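Ticket 469: Open day sim station, grasp demo drops the object on lift
Project: Kandton (visitor demo build)
Status: Resolved, leaving open for comments until the Edby visit

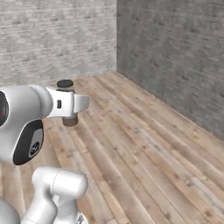
Opening this for the simulator station we're running at the Pretbridge open day in February. Visitors press one button, the simulated arm picks up an object, and they get to try it themselves with the joystick. It's a lovely little demo when it works! As of this morning it mostly doesn't. The gripper closes, the arm starts up, and the object slides out somewhere in the lift. What I'm after is the state in the render, with the can-like item upright in the gripper, held around the middle, black cap showing on top and a bit of gap between its bottom end and the planks. Then it should stay like that until the visitor lets go.

Ran the canned sequence 26 times before lunch. Nine good lifts, the rest dropped. Same start pose every time, same object, same machine (the loaner desktop, the one with the noisy fan).

Tried so far:
- Restarted the sim. No change.
- Raised grip force in the demo config. Slightly better, then the object began to jitter in the hand, so I put it back.
- Slowed the lift to half speed. Drops later, but still drops.
- Swapped in the plain box from the test set. Holds every time, which made me happy for a minute.

Log from a bad run says "contact lost" on one finger, then the other, then the sequence carries on as if nothing happened. Log attached in the project folder.

Comment, Rüdiger Wegener, 11:40
Nice write-up. The box holding is a good clue. Check which collision shape the round object is using. When we moved to the Heinonen scene pack, a few of the round items came in with a very coarse shape, so the fingers may be touching a couple of corners and nothing else. Turn on the collision overlay and look at it from above. Also check the physics step, I think the visitor build still has the long one.

Comment, reporter, 13:15
You were right on both! From above, the collision shape is a lumpy six-sided thing and one finger lands right on a corner. Replaced it with a proper cylinder of the same height and width. Also shortened the physics step to match the lab build. With the new shape only: two drops in a set of ten. With both changes: none.

Grip force is back at the default and the jitter is gone too. The lift is at full speed again and looks great on the big screen.

Comment, Rüdiger Wegener, 13:50
Good. Does the frame rate hold up with the shorter step on that desktop?

Comment, reporter, 14:30
Yes, as long as shadows stay on medium. On high it stutters when the camera turns toward the corner of the room, so I locked the setting. I also made the sequence stop and reset if contact is lost on both fingers, so a drop won't leave the arm waving at nothing in front of a school group.

Left running on a loop for over an hour with no drops. Three people from the office came by to have a go with the joystick and I had trouble getting the chair back.

Still to do before doors open:
- Copy the fixed config to the spare machine
- Put the reset key on the station card
- Ask Edby if they want this build or their own for the follow-up visit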